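Picking arm at the returns bench, four months in
Forum: Warehouse and Light Industry > Working With Robots

greltby_nights
We got a KUKA arm in returns at the Greltby site in July. It takes mixed items out of a bin one at a time so they can be scanned and graded. Before that it was two people per bench. Now it's one person for the arm and one floating between benches. Wondering how it has gone for others, mainly the people side. Management keeps saying no jobs lost and so far that's true, but 5 temps didn't get called back after summer.

Kwaku Dramani
Same setup at Hilen, a bit longer than you. The work got lighter on the back and heavier on the head. I used to lift all shift. Now I clear faults, top up the bin and watch. Some people like that. I get sleepy by 3 a.m. and I never did when I was sorting by hand.

jastik_fan
"No jobs lost" and "5 temps not called back" can't both be true. Temps are jobs.

greltby_nights
Fair. I meant permanent staff.

Irena Pawłowska
I'm a shift lead at Chmielewska, so take this how you like. We moved 4 people off sorting and onto grading, and grading pays one band higher. Two of them asked to go back after a month. They said grading was all screens and they missed talking across the bench. I hadn't expected that and I don't have a good answer for it.

Pick rates are fine on boxes and anything with a flat side. Round things and bottles lying against the wall are slower. Our best night was 186 picks in an hour, and a good sorter used to beat that without trying. But the arm does the same at 5 a.m. as at the start of the shift.

jastik_fan
So you pay more for fewer picks and people are bored. What's the gain?

Irena Pawłowska
Fewer strained wrists, for one. We had people out every month with those. And I can cover a sick call without begging someone to do a double.

Kwaku Dramani
Have to disagree on the wrists. Ours went down, but we also changed the bench height the same month the arm came in. Could be either.

What did change is who gets blamed. If a bin runs late now, the first question is what the operator did. We asked for the fault log to be open to everyone on shift and got it after some pushing. Do that early if you can.

greltby_nights
We can't see our log, only the day techs can. I'll bring it up. Did you get proper training on the pendant? We had 10 minutes and a printed sheet.

Kwaku Dramani
Two shifts with a tech standing next to us. Ten minutes is not enough, I'd refuse to clear faults on that. Write down what you were shown and when, and send it to your lead.

Irena Pawłowska
Agree with Kwaku there. And ask whether running the arm counts toward your grade. Ours didn't at first. It was listed as "other duties" until the job descriptions got redone.

greltby_nights
Ours says "other duties" too. Thanks both. I'll ask about the log and the training together and post what they say.
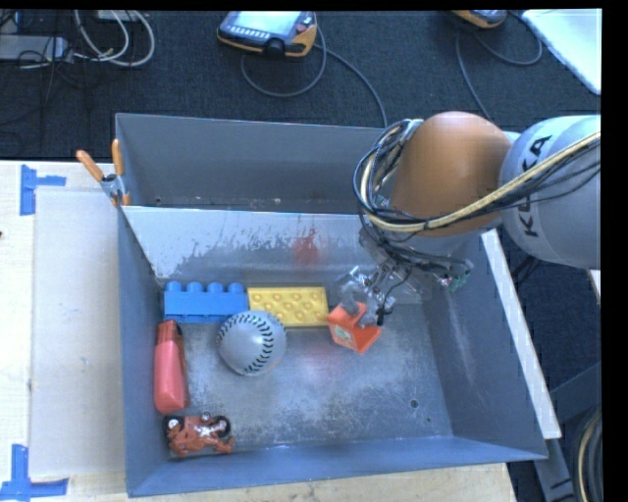 jastik_fan
Get the part about the temps in writing while you're at it.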